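## 4. Wear and soiling of loop pile tiles in the Bradthorpe offices

This section reports the floor trial. The laboratory work on backing stiffness is covered in Section 3 and is not repeated. 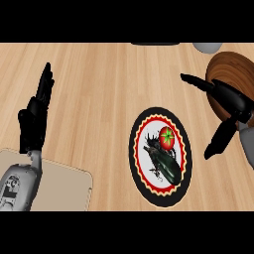

**Figure 4.** Simulated tabletop with two robot arms and an oval plate holding a tomato and an aubergine.

### 4.1 Site and materials

The trial took place on the second floor of the Bradthorpe building, which is let as open-plan offices with one long corridor and a shared kitchen. The old broadloom was lifted in August and the subfloor was patched and sealed. We then laid 410 tiles from a single batch supplied by Tradeto. All were low-level loop pile in a mid-grey shade, with a bitumen backing, and were fixed with a tackifier so that single tiles could be lifted and put back.

Half of the corridor was laid quarter-turned and half was laid monolithic, with the arrows on the backing all pointing towards the stairs. The office bays were laid quarter-turned throughout. Humphreys, the fitting contractor, kept a plan of tile positions, and each tile was numbered on the underside with a paint pen before it went down.

### 4.2 Method

The trial ran for 26 weeks. Cleaning followed the building's usual contract: vacuuming each weekday evening, with spot cleaning on request. No hot water extraction was carried out during the trial. We asked the cleaners to note the position of any spill they treated, and these tiles were left out of the soiling results but kept in the wear results.

Of the tiles laid, 182 were chosen for grading. They covered the corridor, the kitchen threshold and the walkways between desks. Each was lifted, left to condition overnight and graded for change of appearance against an unused tile from the same batch. Kourosh Rezaei and Eun-ji Nam graded separately and did not see each other's scores. Where they differed by more than half a grade, the tile was looked at again by both together and one score was agreed.

Thickness was measured at the centre of each tile and at the four corners. Corner readings were taken well inside the cut edge, where loose loops would have given a false value.

### 4.3 Results

Change of appearance was greatest at the kitchen threshold and at the head of the stairs. The loops here had flattened and the surface looked shaded when viewed along the corridor. Tiles under the desks were close to new, apart from small dents left by pedestal units, which mostly recovered after conditioning.

The laying pattern made little difference to thickness loss. It did make a difference to how the floor looked. In the monolithic half the worn track showed as a continuous darker band, while in the quarter-turned half it was broken up and harder to pick out. Both graders remarked on this before the scores were compared.

Edge lift was found on a few tiles next to the lift doors - all of them cut tiles, and all narrower than half a full tile. No full tile had lifted. Soiling followed the same pattern as wear, with the heaviest marks at the kitchen threshold.

### 4.4 Limits of the trial

Only one shade was used, and a lighter or more patterned tile might have been graded differently. We also had no count of foot traffic, so the results rank one area against another but cannot be set directly against the Bondale trial in Section 5, where a counter was fitted at the main door.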